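Speaker notes: Second-hand words
Nikwood Library evening talk, 7.15 start, 40 minutes plus questions

Before starting: water, watch on the table, shoebox of slips where people can see it. Ask whoever is at the back to shout if my voice drops.

OPENING (no slides)

Hello and thank you for coming. My name is on the poster, so I'll skip that and go straight to the box.

Hold up box.

It holds 612 slips of paper, all in pencil, and every one is an ordinary English word that has moved house. I started it when I was teaching evening classes in Trulbridge and a student asked me why a window was called a window. I said I'd find out by next week. I found out, and then I looked up "door", and then it was past midnight.

Tonight I'm doing 14 of them. I chose them with one rule: every word has to be used when people talk about computers. Computing sounds like the newest talk we have, and it is stuffed with farm words, kitchen words and bits of old Norse. I love this so much. I'll try to keep to time.

Quick show of hands: who has used the word "file" this week? Keep your hand up if you meant a piece of string. (Wait for the laugh. If no laugh, carry on quickly.)

PART ONE – THE DESK

File. Latin filum, a thread. Papers used to be kept by threading them on a string or a wire, so a file was the string before it was the papers. Every time you save a file you are, in a way, tying it to something.

Window. Old Norse vindauga, "wind-eye". Say it slowly, let them enjoy it. An eye in the wall for the wind to come through. Old English had its own word, eagthyrl, "eye-hole", and lost it. The second half, thyrl, is still with us in "nostril", nose-hole. Always gets a groan.

Cursor. Latin for a runner. Before it blinked on a screen it was the sliding part of a slide rule. Ask if anyone here still owns a slide rule. Someone usually does, and they should be given a minute to talk about it.

Mouse. Easy, you'd think. But Latin musculus means "little mouse", and that is where we get "muscle". Flex your arm and watch a little mouse run under the skin. So when you move the mouse you use a mouse to do it.

Cloud. My favourite of the whole evening! Old English clud was a rock or a hill. People looked up at those big heaped lumps in the sky and used the word for hills. So keeping your photographs in the cloud is, going back far enough, keeping them in a rock.

Pause here. Drink. Check time, should be 7.30 or a bit after.

PART TWO – UNDER THE LID

Most of us never see this half of the vocabulary, so slides for this bit. Three quick ones, leave each up while I talk.

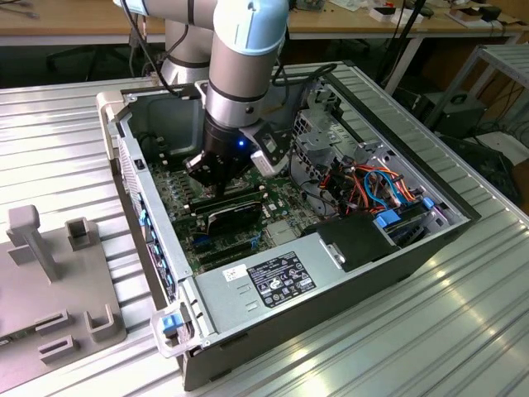
Slide 1. Memory SLOTS, on the motherboard.

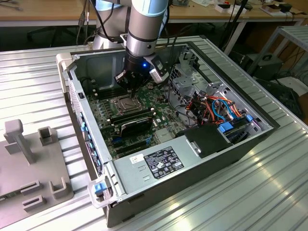 Slide 2. Processor SOCKET.
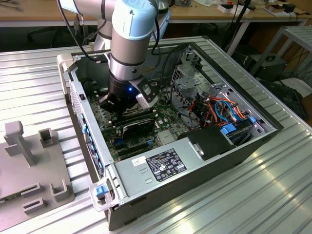 Slide 3. Expansion CARD, seated in its slot.

Slot. This one makes people touch their necks. In the Middle Ages the slot was the little hollow at the base of your throat, just above the breastbone. Go on, find it. Everybody does it, it's lovely to see a whole room at it. The word came over from Old French, esclot, and slid from a hollow in the body to a groove you can put something in.

Socket. Also from French, and it seems to have started as a kind of spearhead, shaped like a small ploughshare. The soc in it is the ploughshare. Some people take it back one step further to a pig's snout, from the way a pig turns over the ground. I can't swear to the pig. I would very much like it to be true, and I've put a question mark on the slip.

Card. Greek khartes, a layer of papyrus, then Latin charta. Chart and charter come from the same root. Don't go into Magna Carta or I'll lose ten minutes, as I did at Nalerano.

Board. Old English bord, a plank, and then a table, because a table was planks. Bed and board is bed and table. A board of directors is people sitting at one. A boarder eats at yours. And "sideboard" is a table at the side, which I had never once thought about until I wrote the slip.

Bus. A data bus carries signals about inside the machine. It goes back to omnibus, Latin "for all", which was written on the carriages. What thrills me here is that when we shortened it we threw away all the meaning and kept the ending. "Bus" by itself is only a bit of Latin grammar. Imagine cutting down "walking" and telling your friends you came by "ing".

(If running late: drop Board, keep Bus. Never drop Bus.)

PART THREE – THE PEOPLE IN THE WORDS

Computer. From the 1600s this was a person. Somebody who did sums, often for astronomers, and later whole rooms of people, many of them women. The job title went to the machine. Calm voice for this one. Let it sit.

Bug. The well-known story is the moth found in a machine in 1947 and taped into the logbook. Good story, and the moth was real. But engineers were already complaining of bugs in the nineteenth century, and the note beside the moth is only funny if they knew the word. Before insects, a bug was a thing to frighten you in the night, as in bugbear.

Broadcast. Scattering seed by hand, with a wide swing of the arm. Do the arm. Mind the water.

Link. A loop in a chain, probably from Norse again. Related to "flank" and "lank" through an old idea of bending. I find that people drift off at this one, so be quick.

READING

Burgi Hofstetter has sent me a page on Swiss German words for a computer going wrong and given me leave to read it out. It's short. Practise the third line beforehand, I made a mess of it at Fahmy Hall.

OVER TO THE ROOM

Hand out blank slips and pencils. Ask everyone to write one word they use at work that would puzzle their grandmother, and pass it forward. Read out as many as there's time for. Past winners: "kettling" from a police officer, "bleed" from a printer, and "widow", also from the printer.

When I began I thought I'd stop at 600 slips. Please take that as a warning and then go home and start a box.

Questions until 8.15. Chairs need stacking in fives by the radiator. Leave the spare pencils at the desk.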